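Fri 8 November

Ratings notebook, college football model (the one we're calling Tornarlow until somebody thinks of better)

Reran the whole thing last night with the preseason prior switched off from week five onwards and I am very pleased! The top of the table barely moves, but the middle wakes up. Teams ranked 15 to 40 were being held in place by what everybody thought of them in the summer, and once you let go of that they sort themselves by results within a fortnight.

Set-up, so I can find it again:
- 1,148 games in the training set, neutral-site ones left in
- 1,000 simulated seasons per run, seed fixed
- home advantage fitted per conference (was one number for everyone, my fault)
- blowouts capped at 30 points, anything over counts as 30

The cap matters more than I expected. Musyoka wanted it lower and we argued it out over the October results. With no cap at all, one silly afternoon against a weak non-conference side can lift a team six places, and then it takes three decent opponents to bring them back down. I'd still like to try a curve in place of a hard stop. Musyoka, if you're reading, have a go at it in your branch and leave mine alone please.
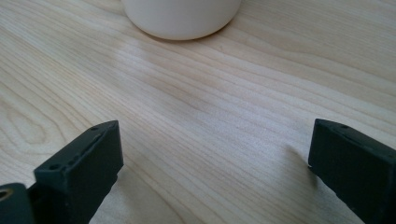
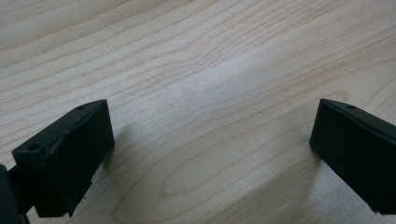
Pale wood tabletop, both shots.

Strength of schedule next. Adhiambo's idea is to rate opponents as they were on the day, with the quarterback who played, and I love it, but the injury data is patchy before the second season in the set. 549 games have a confirmed starter on both sides. Enough to test on? I think so, if we keep the test to the big conferences and don't get greedy.

Odd result to chase: teams coming off a bye week look worse than they should. Charito thinks the bye flag is shifted by a week in the Trosport file. Checked four teams by hand, two were wrong, so she's probably right (again). Faith has the original schedules and will compare.

Dorota asked whether the polls beat us on bowl games. Slightly, yes, on last year's. I want to see it with the new home numbers before I sulk.

To do
- fix bye flag, rerun, same seed
- rename "luck" column, it's really turnover margin
- plot for Dorota, polls against ours, week by week
- overtime games: count as ties for margin? ask Adhiambo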